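Ullville Community Woodshop
Tatinley Road Annex
Monthly Safety Inspection: Checklist and Comments

Inspection date: 1 Jul 2024
Inspector: Sreekumar Reddy
Reviewed by: Hok-lam Yu, Facilities Office
Areas covered: main shop, finishing room, lumber storage, front corridor

Ratings: S = satisfactory; C = correction required; N/A = not applicable. Any item rated C must carry a comment and a date for completion.

1. Exits and access

1.1 Exit doors open fully from the inside without a key: S
1.2 Exit signs lit: S
1.3 Corridor kept at the required clear width of 40 inches: C
Comment: Two sheets of plywood were leaning against the corridor wall near the finishing room. They reduced the clear width to well below the requirement. The sheets were moved to lumber storage during the inspection. Members are to be reminded at sign-in that the corridor may not be used for overnight storage.
1.4 Outside steps free of loose material: S

2. Fire protection

2.1 Extinguishers mounted, tagged and charged: S
2.2 Extinguisher by the finishing room door within reach: C
Comment: A rolling cart blocked access. The cart has been given a marked parking space on the opposite wall.
2.3 Oily rag cans lidded and emptied at close of day: S
Comment: The lid on the older can closes slowly. Replace when the next Cilisa order is placed.
2.4 Flammable liquids returned to cabinet: S
2.5 Smoke detectors tested: S

3. Work surfaces and benches

3.1 Tops level, with no raised fasteners or open splits: S
3.2 Edges sanded and free of splinters: C
Comment: The edge of the assembly table nearest the window has lifted grain along a stretch of 22 inches. Sand and reseal before the July evening course begins.

Bench tops should be wiped down and cleared at the end of each session. Hand tools left out overnight will be collected and held at the front desk.

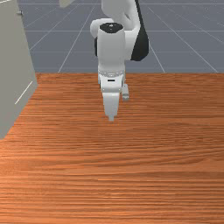 Oil finishes on bench tops are to be renewed twice a year. The product now in use is Poduval bench oil, and the safety sheet is kept in the binder beside the finishing room door. Tops must be left uncovered until fully cured.

3.3 Vises secure and jaws aligned: S
3.4 Anti-fatigue mats flat, with no curled corners: S

4. Machines

4.1 Table saw guard and riving knife fitted: S
4.2 Band saw blade tension checked: S
4.3 Emergency stops tested on all fixed machines: C
Comment: The stop on the planer worked but had to be pressed twice. The planer is locked out until the switch has been replaced. The key is held by the Facilities Office.
4.4 Belt sander fitted with correct belt: S

5. Dust and air

5.1 Collector bags less than half full: S
5.2 Duct joints sealed: S
5.3 Airflow at main branch at or above 800 cubic feet per minute: S
5.4 Dust on ledges and light fittings: C
Comment: Heavy buildup above the lumber rack. Vacuum only; compressed air is not permitted.

6. First aid and personal protection

6.1 First aid kit stocked and list signed: S
6.2 Eyewash station flushed: S
6.3 Hearing protection available at entrance: S
6.4 Respirator cabinet: N/A

Completion

Items 1.3 and 2.2 were closed on site. Items 3.2 and 5.4 are due by the end of July. Item 4.3 remains open with no date set, pending delivery of the part. A copy of this form is to be posted on the notice board and the original sent to H. Yu.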